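Weiße Oberteile wieder weiß bekommen - so mache ich das

Sonntag, 22. März 2020

Ich trage wahnsinnig gern Weiß, und zwar am liebsten mit langen Ärmeln (ja, auch beim Kochen, ich weiß). Im November habe ich meinen Schrank ausgemistet und einen ganzen Stapel Shirts gefunden, die irgendwo zwischen Vanille und Spülwasser gelandet waren. Wegwerfen wollte ich sie nicht, also habe ich den Winter über herumprobiert, und inzwischen habe ich einen Ablauf, mit dem ich richtig zufrieden bin!

Was ihr braucht: eine Wanne oder einen großen Eimer, Sauerstoffbleiche als Pulver, ein Stück Gallseife, eine weiche Bürste und ein bisschen Geduld. Ich nehme das Pulver von Nosora, die 700-Gramm-Packung, die hält bei mir ewig. Vorher hatte ich das von Jellix, das ging auch, hat mir aber zu stark nach Parfüm gerochen.

Zuerst schaut bitte ins Etikett. Baumwolle und Leinen machen fast alles mit, Wolle und Seide haben in diesem Bad nichts verloren, dafür gibt es eigene Mittel. Bei Mischgewebe mit Elasthan bleibe ich mit der Temperatur unten, 40 Grad und Schluss.

Dann kommen die Problemzonen dran: Kragen, Achseln und vor allem die Bündchen. Stoff anfeuchten, Gallseife drauf, mit der Bürste in kleinen Kreisen einarbeiten und eine Viertelstunde liegen lassen. Nicht schrubben wie am Backblech, sonst wird der Stoff rau und zieht den nächsten Schmutz erst recht an. Bei einem alten Hemd ist mir so mal die ganze Manschette aufgeribbelt - selber schuld.

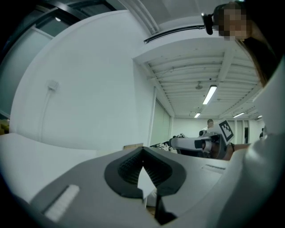 Weißes Oberteil mit langen Ärmeln

Jetzt das Bad. Warmes Wasser einlassen, das Pulver nach Packungsangabe darin auflösen (wirklich auflösen, keine Klümpchen!) und erst danach die Wäsche reinlegen. Alles muss unter Wasser sein. Ich lasse normale Fälle zwei Stunden drin und die ganz traurigen über Nacht. Zwischendurch mal umrühren, wenn man eh vorbeikommt. Handschuhe an, das Zeug trocknet die Haut ziemlich aus.

Danach kurz ausspülen und ganz normal in die Maschine, mit Vollwaschmittel in Pulverform. Flüssigwaschmittel enthält in der Regel keine Bleiche, das wusste ich jahrelang nicht und habe mich immer gewundert. Und die Trommel bitte nur halb vollmachen. Weichspüler lasse ich komplett weg.

Zum Trocknen hänge ich alles nach draußen in die Sonne, sobald das Wetter mitspielt. An den Säumen aufhängen, Ärmel glattziehen, dann spart ihr euch die Hälfte vom Bügeln. Drinnen geht natürlich auch, nur nicht direkt auf die Heizung, da hatte ich schon gelbe Streifen.

Ach so, Deoflecken! Die hellen, harten Ränder unter den Armen gehen bei mir mit Zitronensäure besser weg als mit Bleiche. Einen Esslöffel in einem Liter kaltem Wasser auflösen, einweichen, gut ausspülen. Bitte nie mit Chlorreiniger zusammen verwenden, da entstehen giftige Dämpfe, und auch die Sauerstoffbleiche kommt bei mir erst nach dem Ausspülen dran.

Wenn ein Teil nach dem zweiten Durchgang immer noch grau ist, wird es bei mir zum Schlafshirt. Nächstes Mal schreibe ich was zu Tischdecken, da habe ich gerade einen Rotweinfleck in Arbeit.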